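Leave the String On

Every few weeks a visitor to our workshop tells me the arm would look better with a proper cover. I think people who build robots at home should stop worrying about how they look.

Most of our evenings go to dull handling jobs. Pick up a bottle, hold it over a tray, set it down again. Water with grit in it is a good load for this. It shifts, it costs nothing, and a spill is cleaned up with a rag.

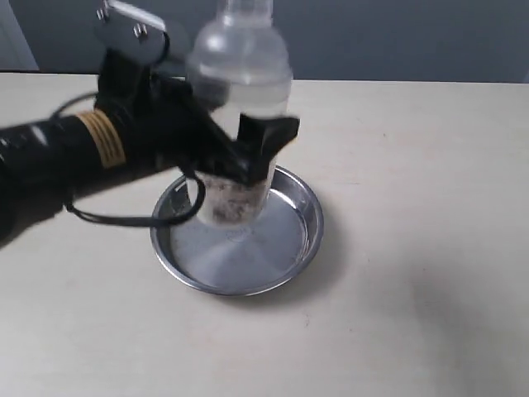
By Yareli Tapia
Workshop notes, March

The cord around the forearm is the part visitors ask about. It is string, wound tight behind the hand. A machined collar was quoted to us at 519 dollars, and Hernán Alvarado wanted to order it. I voted no. String can be cut off with a knife and replaced in 10 minutes, and a beginner can do it without asking anyone.

The same goes for the bracket. Its two bolts are out in the open, where a wrench can reach them. I have used a Nornley kit with every fastener under a molded shell, and I spent a whole Thursday evening getting to one screw.

Hernán says the loose cable will snag someday. He may be right – I would clip it. A clip is cheap and comes off again, so I have no quarrel with clips.

A hobby arm is going to be taken apart all the time. Spend the money on spare motors and leave the covers for the people who have to sell theirs.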